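Laundry Habits in Shared Student Housing
Final report, Household Studies project
Ornella Grasso and Lama Azar
30 January 2026

Why we picked this topic

When we both moved into Clolmont last year, the first real argument in our hallway was over laundry. Somebody's towels had been left in the dryer overnight, somebody else had piled them on the floor, and for a week there were notes taped to the machine. We started wondering how other people manage, and since our instructor, Imogen Nuttall, kept telling us to choose a question we would enjoy talking about at dinner, we went with it.

What we did

We sent a short survey to residents of two buildings, Clolmont and Sterden, in November. We got 60 replies, which made us very happy, as we had been ready to settle for far fewer. After that we sat down with 20 of the people who answered and let them talk. Some of these talks ran long -- Renzo Rinaldi gave us most of an afternoon and a plate of cookies, for which we thank him again.

What people told us

Washing is the easy part. Almost everyone we talked to had a fixed day for it and knew which machine they liked best. Sterden residents mostly go late in the evening, while Clolmont has a paper sign-up sheet that people respect until exam week, when it falls apart completely.

Folding was another matter. Of the 60 people who replied, 33 said they leave clean clothes in a basket or on a chair for more than a day. Several told us they fold on the bed, where there is room to spread a shirt out flat, and that having to clear the bed before sleeping is the only thing that gets it done. Shirts came up again and again as the item people put off longest. 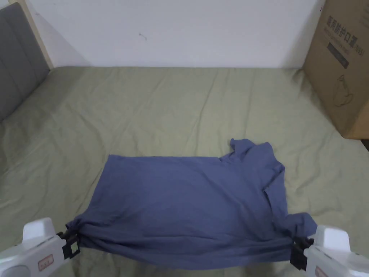
Arguments and how they end

Most disagreements were over finished loads left sitting in a machine. People in Sterden usually wait a few minutes and then move the clothes to the table, and they seem fine with that. In Clolmont the feeling was much stronger, and a few residents said they would never touch another person's things.

What we would do differently

We should have asked how people learned to do laundry in the first place. It came up by accident in our last few talks, and the stories about parents and grandparents were some of the best we heard. We would also include a building with machines inside the apartments, to see whether the arguments go away or just move to the kitchen.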